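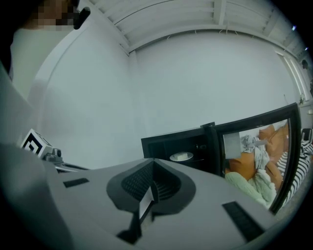 Brellton Ground Floor Room: Frequently Asked Questions

Last updated 1 Mar 2018

This page covers working on cased equipment on the floor of the ground floor room, and looking after the floor and the cushions. For bookings on the upper floor, see the Kurup Room page.

What is the room for?

The ground floor room is for work that is easier to do on the floor than at a table. Most people who book it bring a case, cabinet or other boxed equipment that they want to open up, clean out or put back in order. You can also use the room for sorting, packing and repairs that don't involve paint, solvent or open flame.

How much does it cost?

A session is $30. Members of Brellton or Stondness pay nothing for their first session of the year. The fee covers the room, the cushions and use of the shelf by the door. It doesn't cover parts.

How long is a session?

Three hours, including setting up and clearing away. If you need longer, book two sessions back to back. Please start packing up 30 minutes before the end so the next group can come in on time.

Who do I contact?

Yamuna Shenoy handles bookings. Senthil Poojary looks after the room itself, so write to him about anything broken, missing or spilled. Both are on the contact page.

Why work on the floor?

A tall case can tip when you reach into it, and a door that swings out to the side needs clear space. On the floor there is nothing for it to fall off. You also get enough room to lay out screws and covers in the order they came off.

Can I put my case straight on the stone?

Yes, if it has rubber feet. If it has bare metal feet or none at all, put a folded towel or a piece of cardboard under it. The stone itself is hard to damage, but sharp metal leaves gray marks that take a lot of scrubbing. Lift the case when you move it. Don't slide it.

I dropped a screw and I can't find it. Any tips?

The floor is a speckled gray and white, and small metal parts disappear on it. Turn off the overhead light and hold a flashlight flat against the floor. The screw will throw a shadow. If you still can't find it, sweep toward the middle of the room and check the dustpan before you empty it. Lacey Kershaw keeps a jar of found screws at the front desk and you are welcome to look through it.

To save yourself the trouble, work over a light-colored towel and put each screw in a cup as soon as it comes out.

Where do I open a hinged side panel?

Set the case down so the hinge side faces open floor. Leave at least the full width of the panel free, plus a little more for your knees. Move bags, cloths and cushions out of the swing before you open it. A clear panel is easy to forget about once it is open, so tell anyone working with you which way it goes.

If the panel lifts off its hinges, take it off and stand it on the shelf by the door with a cloth behind it. If it doesn't lift off, leave it open and work from the other side of the opening.

There are lights inside my case. Do they need to be off?

Follow the instructions that came with your equipment. Our own rule is that anything with a plug gets switched off and unplugged before hands go inside. Lights can be left on if you are only looking. We ask that cords don't cross the doorway.

Can two people work on one case?

Yes. It goes best when one person reaches in and the other holds the parts. Agree who is doing which before you start.

What should I wear?

Ordinary clothes you can kneel in. Shoes stay on in this room. Push up loose sleeves, and take off rings or anything that dangles. A close-fitting wristband is fine.

A black case open on the stone, with its clear panel swung out to the right and the mustard-orange cushions heaped up on that side. The panel needs its own space, so if your pile is this near, check it before you swing the panel shut.

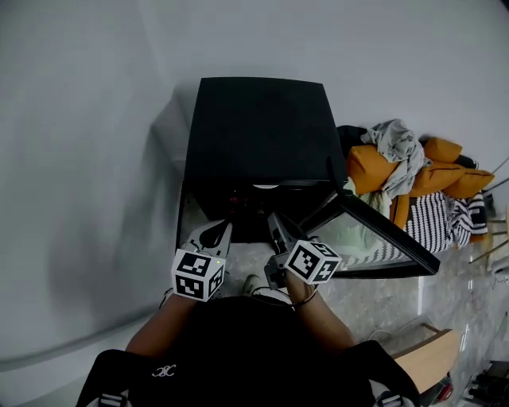
Can I use the cushions?

Yes. They are for sitting and kneeling. Please don't stand equipment on them. A case on a cushion leans, and the fabric can block any vents underneath.

Where do the cushions go when I'm done?

Shake them out, then stack them against the back wall with the largest at the bottom. Leave them flat if you can. The long ones lose their shape when they are left on end.

Can the covers be washed?

Yes, but please leave it to us. The covers are washed cold and dried on a line. Sharada Murthy does a full wash every July, and single covers in between when they need it. If you spill something, blot it with a damp cloth and put that cushion by the door so we know which one it is.

How do I clean the floor afterward?

Sweep first, then go over it with a damp mop. Use plain water. Vinegar and bathroom cleaners dull the stone, and we have one patch near the window to prove it. Dust from the inside of a case should go in the bin in a tied bag. Don't blow it out with canned air indoors. Take the case out to the yard for that and bring it back in when you are finished.

Can I leave my case overnight?

Only if you have booked a session for the next morning. Close all panels, put your name on the top, and move it to the shelf wall. The shelf itself holds up to 80 pounds. We can't be responsible for items left without a name.

Is there a tool kit?

There is a basic one: screwdrivers, a small brush, cloths, cups for screws and a flashlight. Vasanthi Raju checks it once a month. Bring your own if you need anything special, such as very small or star-shaped bits.

Can children come?

Yes, with an adult. Keep them on the cushion side of the room while a panel is open.

Is parking available?

The Jondier lot across the street is free to visitors for the length of a session. Use the side door if you are carrying something heavy. It has no step.

How do I cancel?

Write to Yamuna by noon the day before and we will refund the full fee. After that we can move your session once, but we can't refund it.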